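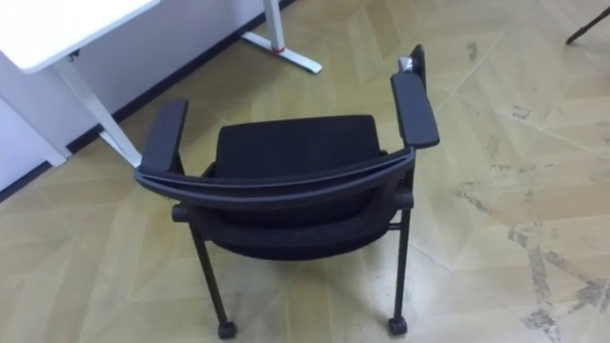
Pushing a chair sounds like a small task, but it has taken me since January. My first policy learned from 31 demonstrations and it pushed always a little to the left. A chair on casters does not go where you push it, it goes where its wheels already point.

Britta Wendt proposed to give the policy a short history – the last five camera images instead of one. With this change the chair stopped within 3 cm of the goal in most trials.

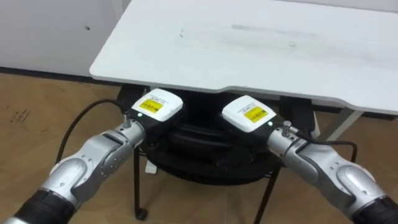
1 min read

Both arms must now agree on the force, and this part is still weak. If one gripper is late, the chair turns. Trinh Lục is testing a shared force target for the two arms, and I will repeat all trials at Dunddale with her version.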